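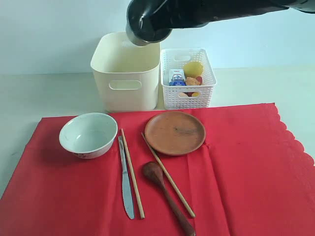
A member writing in ahead of the meeting asked if we could please stop saying "teach" when we mean "record," as the arm hasn't been taught anything until a policy has been trained and run. Fair point, and taken. These minutes say "record" or "demonstrate" throughout.

Pakent working group, minutes
Date: 20/01/2023
Place: Prerow workshop, upstairs room
Apologies: received from the two Yüksel members, who sent written notes

1. Minutes of the last meeting
Agreed without changes. The open action on spare cables is carried over again.

2. Progress on the table clearing set
We have 779 demonstrations recorded and checked. That's far more than anybody predicted before the break, and the room was very pleased! The target stays at 3000 for the full set. Another 79 are on the drive but set aside, because the operator paused so long in the middle that the arm sat still for most of the recording. There was a good discussion about whether long pauses do any harm. One view was that trimming them is simple and we should get the recordings back. The other was that the pause often comes right before a hard grasp, and cutting it makes a jump in the motion that no hand ever made. Agreed to trim a small batch, train on the set with and without it, and look again in March.

The task itself stays as written: tableware goes in the cream bin, food goes in the white basket, and the operator picks the order. Several people spoke up for keeping the order free. The early recordings, where everyone worked left to right, look tidy but they're all the same, and the newer ones are much more interesting to watch.

3. Remote control or leading by hand
Most of the meeting went on this item and could have gone on longer. We now have enough time on both methods to compare them properly.

Leading the arm by hand is lovely for a first session. New operators feel the joint limits right away and their first grasps are good. The trouble is that the operator's own arms and sleeves end up in the camera views, and a policy trained on those views will be run with no sleeves anywhere. Remote control with the Dokar handset keeps people out of the picture and lets the operator work from the wrist view, but depth is hard to judge at the start. Chopsticks are the worst. They're thin, they lie flat, and from the wrist camera it's very easy to believe the fingers are lower than they are.

A tip that got nods all round – close the fingers over bare table first, look at where the tips sit in the wrist view, and only then go to the cloth. It costs a few seconds and saves a lot of missed grasps.

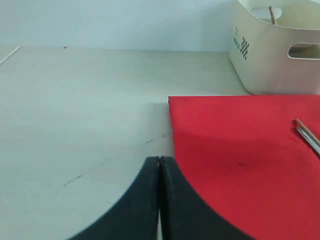
4. Handset settings
The scaling on the Dokar handset was turned down before the break so that a big hand movement gives a smaller arm movement. Everyone who has tried it likes it for the knife and the spoon. For the long carry over to the bin it feels slow, and people have been using the clutch button to reposition again and again. Proposal to put two speeds on the thumb switch, fine and coarse. Agreed, with the condition that the speed in use is saved with each recording.

Someone asked about a buzz in the handset when the fingers meet resistance. We'd all love that. No budget this quarter, but it goes on the wish list.

5. Operator shifts
Shifts stay at 20 minutes, then swap. Grasps get sloppy after that and the operator is usually the last to notice. The person resting does the resets, and that has worked really well – you learn a lot from watching somebody else's approach angles while you lay the cloth out again.

Resets need more variety. The bowl keeps ending up in the same corner. From next week the resetter changes the layout before every demonstration, including the play food, and at least one piece should lie close to the plate.

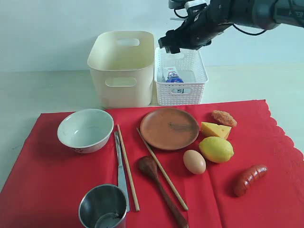 According to one of the written notes from Yüksel, releasing matters as much as grasping, and most of our operators open the fingers while the arm is still moving. The note asks for a short stop over the basket, then open, then straight up. Tried at the table after item 5. It looked cleaner and nobody found it awkward, so it goes in the operator sheet.

The second note asked for failed grasps to be kept when the operator recovers and finishes the task. Strong agreement. A recovery shows the arm how to get out of trouble, and we have too few of them. Mark them "recovered" in the log and leave them in.

6. Actions
Trim the pause batch and train both versions: data pair
Two speeds on the thumb switch, speed saved per recording: handset pair
Add the finger check and the release stop to the operator sheet: minute taker
Spare cables: still open

7. Any other business
Visitors from the Dokar side would like to try the handset on our table. Warmly welcomed. They can take a normal shift, and their recordings go in a separate folder until somebody has looked through them.

Next meeting in March, same room.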